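Keep the Box

Most people throw out the packaging the day a thing arrives. I did this for years and thought it made me tidy. I now think it is a bad habit, and that we should keep boxes for at least as long as we can still send something back.

My change of mind cost me $40. I had bought a desk lamp from Grolala, and the switch stuck. They would take it back, but only in the original carton, and mine had gone to the curb. I paid for a new one and for the foam to fill it.

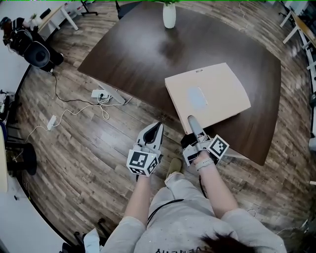 The usual complaint is space. My neighbor Lejla Zupan lives in 600 square feet and says she can't give any of it to cardboard. I understand that. But most boxes fold flat, and a flat box slides behind a bookcase or under a bed. It is the molded inserts that take up room, and those can go in a bag.

Stores share the blame. Resgate sells cookware in sealed cartons that have to be torn to be opened, then asks for them back undamaged. If a company wants its box returned, it should make one that opens and closes.
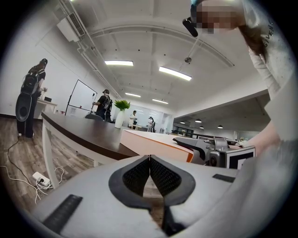 Resale is the other argument. Krum Dervishi fixes and sells used radios, and he gets a better price for any set that still has its carton. He writes the model name on the outside in marker, so he can find it later. Odd shapes gain the most from this. A gray tool with a curved arm sticking out to one side, set down on a table, is hard to wrap well in newspaper, and I wouldn't want to mail one that way.

I keep mine for two years now - then they go out with the recycling, and I don't miss them.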